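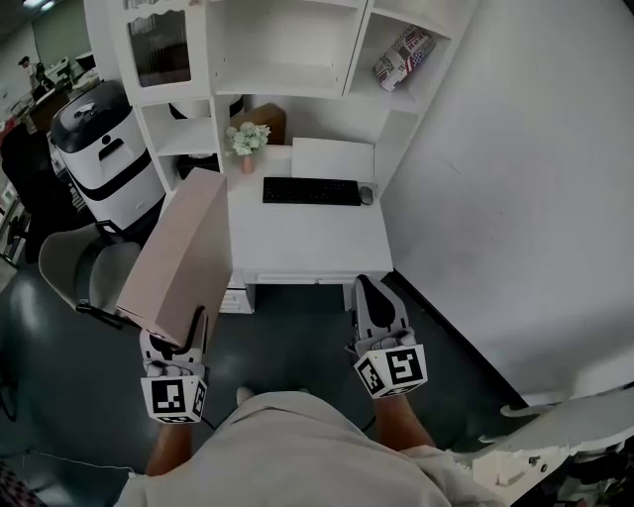

Ticket 276: left gripper drops out during open day demo
Site: Wotdale demo floor
Opened: 1/21/23
Status: open, workaround in place

What happened

Hi all, me again from the Wotdale end. We had visitors in for the open day and I was running the desk-tidying demo with the handheld grippers – pick up the flat cardboard box, carry it over to the white desk, set it down next to the keyboard. It's the easy one, everybody likes it! First few runs went great. Then the left gripper started dropping off the Phromma viewer on the big screen, always while I was holding the box. The right one never missed a beat. It came back by itself after 8 seconds or so the first time, and after that I had to restart the viewer to get it back.

The visitors were really nice about it (one kid asked if the left hand was tired).

What I tried

1. Restarted the viewer. Left gripper came back, then went again on the second pickup.

2. Reseated the cable at the left gripper. It felt snug already. No change.

3. Wiped both marker cubes with a dry cloth. No change that I could see, but they did have fingerprints on them.

4. Held the box lower and more to the side, so it wasn't up in front of the desk so much. Better! I got 11 pickups in a row before the next dropout.

5. Swapped the box for a paperback and did 14 pickups with no trouble at all.

So I'm leaning toward the box getting in the way of the tracking somehow, but I can't rule out the cable, because I also bend my wrist a lot more with the box than I do with the book. I didn't have a spare cable here to check. Ours went over to Nesness in November and I don't think it came back?

Workaround

Using the paperback for the rest of the open day. It's a less exciting demo but it stays on the screen.

What I need from Stendach support

– a spare left cable, same length as the one we've got
– somebody to look at the viewer log, attached to this ticket
– a yes or no on whether I can turn the dropout timeout up on our end, or if that breaks the recordings

Update, same day, after closing up: tried the box again with nobody waiting on me, moving nice and slow. Two dropouts, both with the box held up high. Added that log too. Leaving the ticket open till the cable gets here.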